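Jimton Dark Wash Sheets, 9-load box
Sold by Prusham Home Supply
Item no. 2663

We have a low opinion of laundry products that promise to "bring back" black clothes. Dye that has gone down the drain is gone. We stock the Jimton sheets because the box claims less than the others do, and because customers kept asking for something that stores flat.

Each box holds sheets for 9 loads. Tear one along the line, lay it in the empty drum, and put the clothes on top. Unscented. Ships from our Bilus warehouse.

What the maker says: "Keeps darks dark." What we'd say: it's a mild detergent with no brightener in it, and a cold cycle does at least half the work. If you already wash cold and inside out, don't expect a big change.

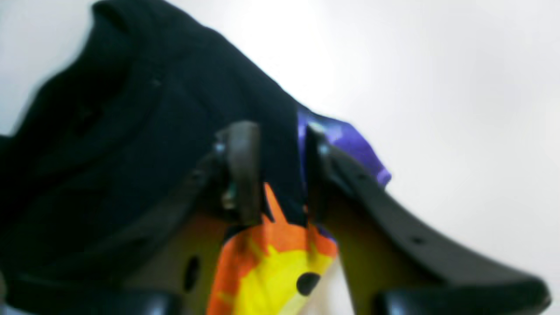 Sorting is where most people go wrong, and no sheet will fix it. The box says "safe for mixed loads," a phrase we'd like to see removed. Plain black can go in with other plain black. Something like the print here, purple in one part and orange and yellow in another, with spiky shapes outlined in black, is a different matter when it's bunched up with a black garment. Wash a print like that by itself the first few times. Dumitrescu makes a dye-catcher cloth that we also sell, and we're only slightly more convinced by that.

Spin speed matters too. We keep ours at 1000 or lower for knits. Faster than that and you get hard creases that show up badly on navy.
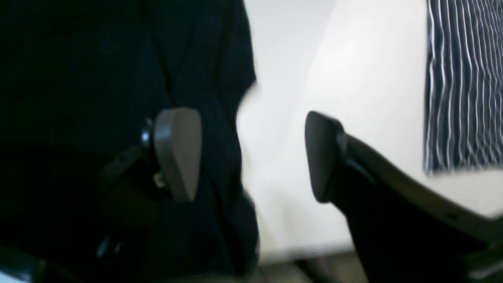

Can I use these sheets in a front-loading washer?
They work in front and top loaders. Put the sheet at the back of the drum before the clothes go in, and use two for a very full load, in which case the box won't last for 9.

Returns: unopened boxes only. Opened boxes get store credit if more than 5 sheets are left.

Storage: keep dry. A sheet that has picked up damp sticks to the next one and tears badly.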